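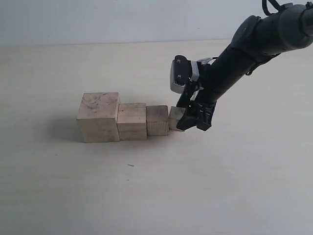 Re: Hindden lock-up thefts, what the police have said so far

To: Wumley Residents list
Date: January 25, 2019

Thanks for putting the first message together. I was at the meeting at the station last night and took notes, so I will reply to the points in order. The earlier message is quoted in parts below for anyone who has only just joined the list.

> Does anyone know if the break-ins at the Hindden garages are being
> treated as one case? I heard 11 units were done over in one night but
> a neighbour told me it was fewer and spread over a week.

They are being treated as one case. The figure given at the meeting was 12 units, all on the row that backs on to the railway path. The officer said the padlocks were cut in the same way on every door and that the same pair of cutters was probably used. They believe it was done in a single night, between eleven in the evening and five in the morning. The reason people have heard different dates is that several owners don't visit often and only found out days later.

> Has anybody been arrested? There was a police van outside the Alau
> flats on the corner and people are putting two and two together.

One man has been arrested and released while enquiries continue. He has not been charged. The police would not give his name, his age or where he lives, and they asked people not to guess on this list or anywhere else. The van outside the Alau flats was there for something else entirely, a fall on the stairs. Please let the people who live there alone. Two of them have had notes pushed through the door and the police have now taken those notes away as well.

> What was taken? My brother-in-law lost a generator and a set of
> ladders and has been told he won't see them again.

Mostly tools, bikes and a few car parts. Two bikes have been recovered from a second-hand shop across town. The shop took them in before they had been reported and is helping with enquiries. There is no total value yet. One owner alone has put in a claim for more than 1000 pounds. If your brother-in-law has a serial number for the generator he should ring it through even if he has already made a statement, as the officer said they had only been given serial numbers for two items on the whole list.

> And what about the cameras? We were told when the Amini contract was
> signed that the whole row would be covered.

The cameras run by Amini cover the entrance and the first few doors and no more. I asked about this twice. The rest of the row was in the original plan and was put off until April, when the next payment is due. The recording from the entrance camera has been handed over. It shows a light-coloured van going in without its headlights on and coming out 120 minutes later. The number plate can't be read. If you have a doorbell camera or a dashcam anywhere on Wumley Road or by the footbridge, please check whether it still holds the recordings for that night. Many of them wipe after a fortnight, so it may already be too late for some.

Other things that came up:

The gate. It has not shut properly since the autumn. The council says it belongs to the garage company and the garage company says it belongs to the council. A letter has gone to both asking for the deeds.

Insurance. Several home policies do not cover a lock-up on a separate site. Look at your own before you replace anything. You will need the crime reference number, and each owner has to get their own. The one going round on this list belongs to the first person who reported and will not work for your claim.

Locks. The police recommend a closed-shackle padlock and a second fixing low down on the door. They don't recommend a particular make. The garage company has agreed in writing that tenants may drill the doors for this.

Patrols. There will be an extra car past the row at night for the next few weeks. I asked for times and was told, fairly enough, that they would not be given out.

If you rent a unit on the railway side and have not looked in it since Christmas, please go and look. Four of the tenants have not answered letters and their doors have been tied shut with wire for now. If your door is wired, don't cut it yourself. Ring the station first and somebody will meet you there.

I will write again when there is a charge or a date for the next meeting. Replies to the list, please, and not to me on my own, as I am away for part of next week.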